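Chapter 7
Small Lined Cases: Jewellery Boxes

7.1 Scope of the chapter

Chapter 6 dealt with drawers and open trays. The present chapter covers the lidded box in which small metal articles are kept on fabric. The reader will learn to name the parts of such a box, to lay out its contents, and to clean the lining without loosening it. Clasps and chain repairs are left to Chapter 9.

The terms used are those of the Wotdale storage handbook, with two exceptions. Wotdale calls the padded rows 'finger bars'; we keep the older term, ring rolls. It also treats the lid pocket as part of the lid. We list it separately — it wears faster than the panel behind it and is often the first part to need attention.

7.2 Lid and tray

A lined box has two working areas. The tray takes rings, brooches and loose pieces. The lid takes chains, which should hang from hooks with the lower end resting in or above a gathered pocket. A chain laid flat in a compartment will knot with its neighbours each time the box is carried. 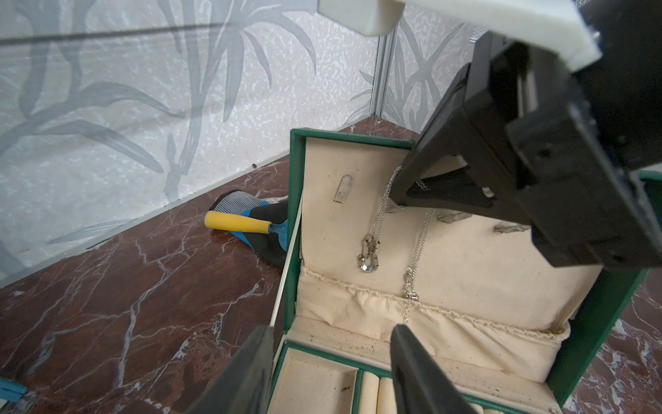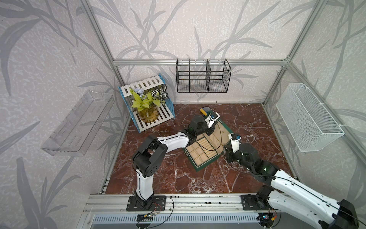
Green box with a pale lining, lid open.

When loading a lid, begin at the hooks furthest from the hinge side on which the box is normally lifted. Hang one chain to a hook. Fasten the clasp before hanging, and check that no link has caught in the stitching of the pocket. Heavy chains go on the lower hooks. Close the lid slowly the first time and open it again to see whether anything has shifted.

7.3 Care of the lining

Dark specks on a cream or beige lining are removed dry. Use a soft brush, working from the seam outwards, and empty the pocket first. Water should be kept for marks that remain after brushing — applied with a barely damp cloth, and never to the ring rolls, where the padding holds moisture. Leave the lid open for 40 minutes afterwards. Exercise 7a (page 163) gives practice on scrap fabric.

Reader comments

Drola: The cross-reference to 'ring rolls' in the index says page 211. It should be in this chapter.

Illen: Is a baby's toothbrush soft enough for the pocket seam? Mine has gathered cotton and the stitches are already pulling.

Mensah: I used one on an old box and it was fine, but I held the ruffle flat with a finger.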